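Notebook, bench two, continued from the page with the coffee ring

Leidy asked me to write up the Gometti kit properly before the loan period runs out, so I'm sitting down with tea and doing it in one go. For anyone new to the notebook: Gometti is the two-arm package Poradetti sells to small shops and teaching labs – both arms, the wrist cameras, the driver boards and a year of phone support. We have it against the Sondard quote, and Efraín Marulanda would like an opinion he can take upstairs.

I'm fond of it already, I'll admit that. The arms bolt to the front rail on their black plates and that part of the job was a pleasure. The desk-tidying job is the one I've been using to get to know it: binder clips to the teal tray, stationery and papers left where they lie unless the script says otherwise. 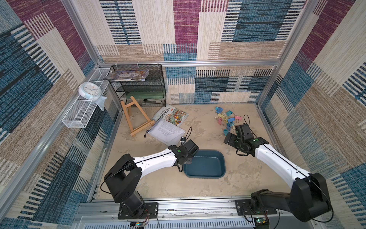

Hardware and setup

The manual wants the plate bolts checked after 6 hours of running, and I'd make that a habit. Both arms sit at the front and reach in toward the back, so the mesh organizer in the far left corner is a long stretch for the right one. I have been giving that corner to the left arm and leaving the clips to the right, and I think Leidy's script should do the same by default.

My one real grumble is with the wiring. The boards hang low on the rail with their thin leads out in the open, and I keep catching my sleeve there when I lean in to move something (I've taken to rolling my cuffs up, like my grandfather at the sink). Poradetti offers a cover as an extra and I'd say order it. I'd also like a longer cable at the wrist, or at least a second clip for it, as the loop gets in my way whenever I reach for the gripper screws.

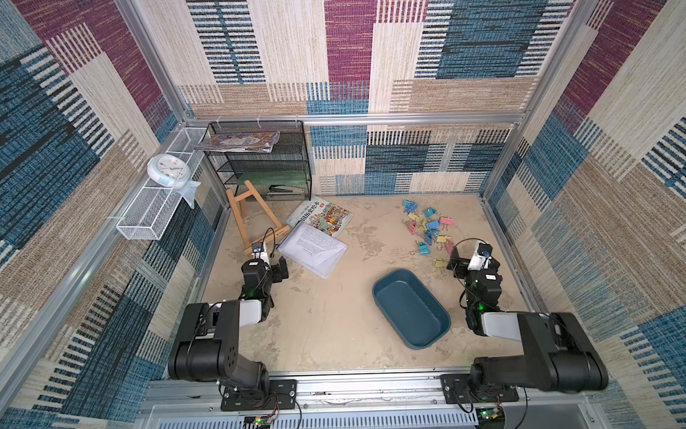 Which brings me to the software, where I've spent most of my evenings. The default grip force is 70 on their scale and I left it there. Poses are easy to save and easy to rename, bless them, and the speed slider goes to 300, though I've never had the nerve to go past 200 with papers lying on the floor. The clear sleeve worries me more than the clips do. It's shiny and slippery, and I'd like to ask Poradetti what other customers do with plastic like that before we promise anybody anything.

Phone support has been lovely, by the way. I rang with a silly question about the home position and the woman stayed on the line until I'd found the menu. Sondard took my number and I'm still waiting.

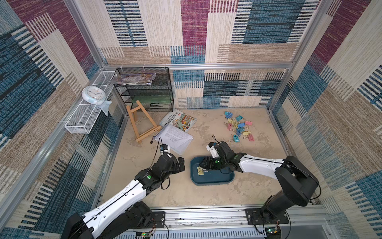
Apaza, September 6, 2020

Copying the open points here so Leidy Inga can find them without reading all my rambling. Ask for a price on the board cover and the longer wrist cable. Ask whether the loan can run on until March, even if we have to pay a little for it. Try the clips with the tray turned the other way, and see whether the right wrist is happier coming in over the short side. Efraín wants a page on what training would cost for two people, and I said I'd draft it if he finds me last year's budget sheet.

My own vote is to keep it. I'd want the cover in the order from the start, and I'd want the support year in writing. Leidy, the spare bolts are in the top drawer with the hex keys – please put the small one back when you're done.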